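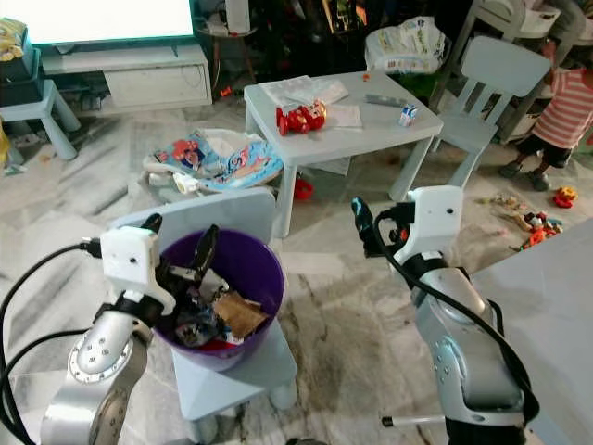 Melur Tambunan wants it known that a demo in a lived-in room should get the same checklist as one in the hall, and that the short form won't do. Fair enough, Melur, so I've used the long one!

Home demonstration visit, two-arm tidy-up robot
Site: Trurnham
Date: Wednesday, April 24, 2019
Checked by: Clotilde Le Goff

1. Emergency stop reachable by the operator: OK
Comment: Tested before anybody was let in, then again after the tea break (my idea, and yes, I got groans). Gion Kälin had it on a lanyard the whole time.

2. Arm speed limited to demo setting: OK
Comment: Still felt a bit quick to me on the way to the bucket. I'd happily go one notch slower with visitors in the room.

3. Children outside arm reach: WATCH
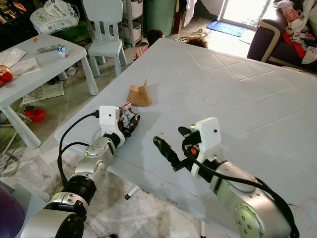 I know, I know, the kids are the whole fun of it, and they were lovely. But a big table makes a tempting barrier and it isn't one. Next time I'd like floor tape and one adult who does nothing else.

4. Cables clear of joints: WATCH
Comment: The loops along the arms look generous to me. Could we get a couple more clips on before the next visit?

5. Items for pickup are light, with no glass and nothing sharp: OK
Comment: Wrappers and bits of brown paper or card, can't complain about that.
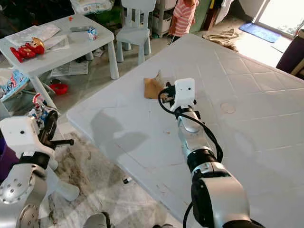 Clutter on the floor is another matter. I've put that under trip hazards, same as I did in March at Kelleck, and I'll keep putting it there until we pack a toy box in the van.

6. Floor and walkways: FIX
Comment: See my toy box rant. Keep the way to the door clear as well, doormat included.

7. Table stable: OK
Comment: Gave it a good shove with both hands. Didn't budge enough to worry me.

8. Visitors told what to do if the robot stops: FIX
Comment: Régis Maillard gave a cracking little talk but skipped this bit. One sentence would cover it, mate.
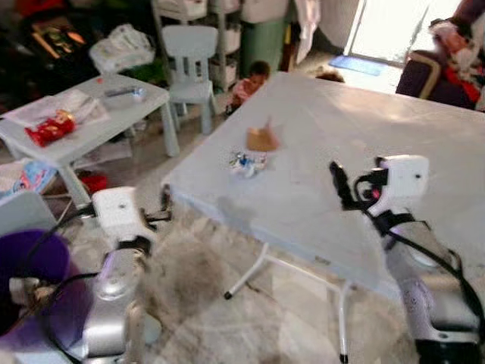
Solène Chevalier replied to the draft that item 3 ought to be a FIX, not a WATCH, and that she won't sign off the Barbier visit without the tape down. I've changed it on the master copy. Tape's on order, 5 rolls.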